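4.2 Results and their limits

The student teams on the Kulel course trained their pick-and-place policies entirely in simulation, on a chessboard task with a white arm and a two-finger gripper. The best entry, from the Plostitz team, reached a success rate of 98 per cent. We doubt that this figure says much about manipulation. Each team was given 3000 simulated episodes, of which 2000 were for training, and the test episodes were drawn from the same generator. A policy could score well by learning the habits of the generator.

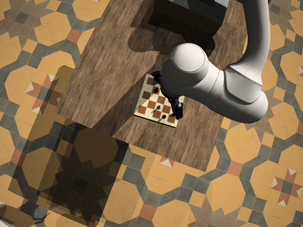

Figure 2. Simulated chess task, with the gripper over the board and three black pieces standing on it.

Two further points weaken the claim. First, the scoring script counted a piece as placed if its centre ended inside the target square, even when the piece had fallen over. The Elard team reported this in July, but the script was left as it was so that earlier scores could be compared. Second, floor and table textures were varied between episodes while friction was held fixed. The teams described their policies as robust, yet the only changes they were tested against were changes in appearance.

The Bajpai baseline, a scripted controller with access to the true piece positions, failed on nearly the same episodes as the learned policies. We take this as a sign that the remaining errors come from the contact model, and we would not rank the teams on them.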